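Keep the Cloth on the Bench

Every few years someone proposes replacing cloth bench covers with hard trays and molded inserts. The Dutulik layout guide now recommends trays for all small gear work. I think the guide is wrong, at least for assemblies of the size most of us handle.

A spur gear laid flat on a hard tray can slide when the tray is nudged, and the teeth meet whatever is next to them. Fabric holds the part where it was set down. It also gives contrast. Bright metal on dark gray is easy to find under poor lighting, and a peg plate can be read at a glance.
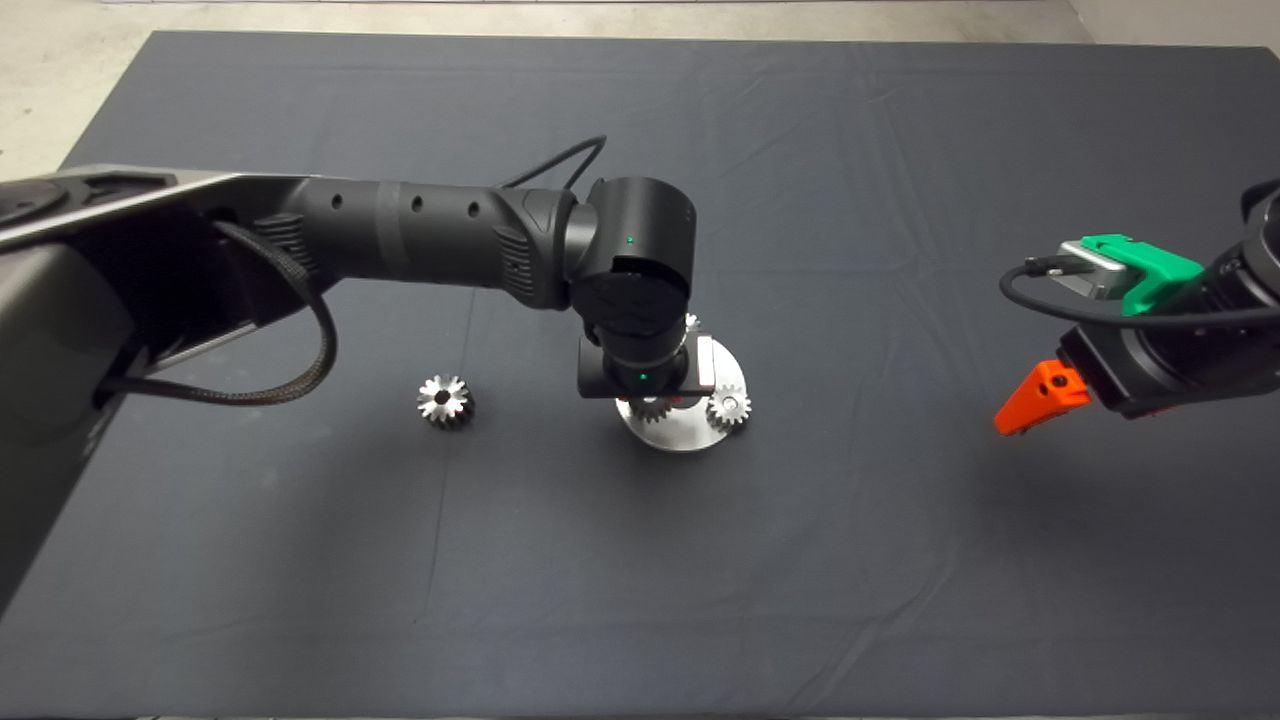
Small spur gears on a round metal base plate, dark gray cloth underneath.

The usual objection is wrinkles. A crease under a base plate can tilt it, and a tilted plate makes a gear bind on its peg. The answer is a heavier cloth, pulled flat before work starts. At Tritent we changed covers every Thursday and checked each plate with a straightedge. In 17 months I logged 25 binding faults, and one was traced to the cloth. The others were burrs on the bore or a peg out of square.
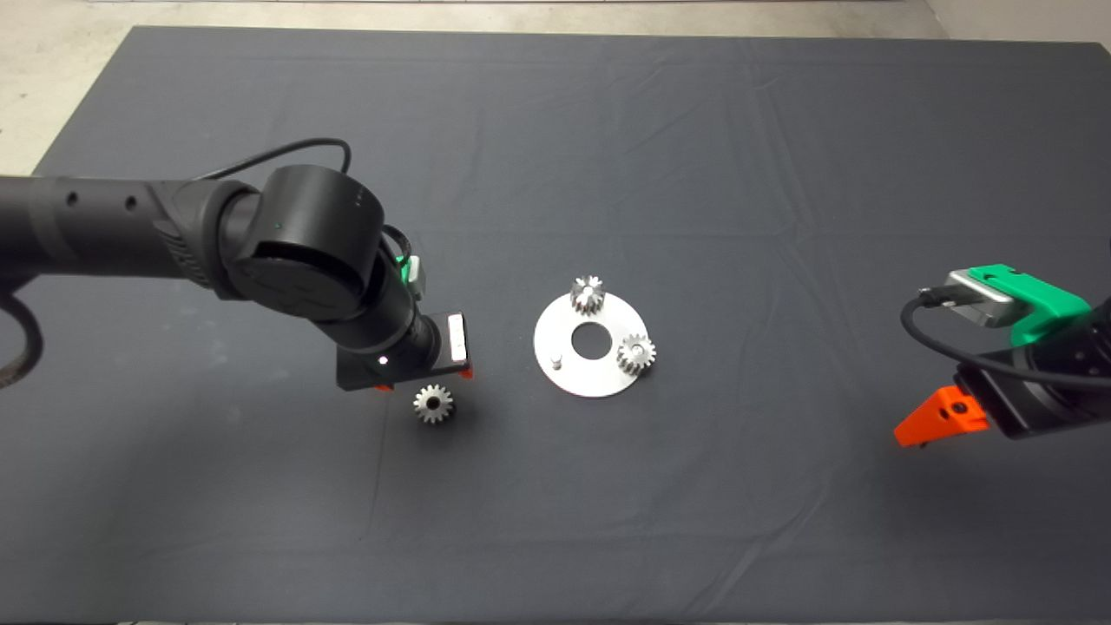

Loose parts should also stay next to the plate until they are fitted. Trays discourage this - the insert sits wherever there is room, often at the far side of the bench, and the reach gets longer with every revision of the layout. Over 100 units the extra travel shows up in the time sheet.

Lint is a fair complaint. Arex sells a low-lint weave that I have used since March, and it sheds less than the old cover did. For greased assemblies I would still accept a tray.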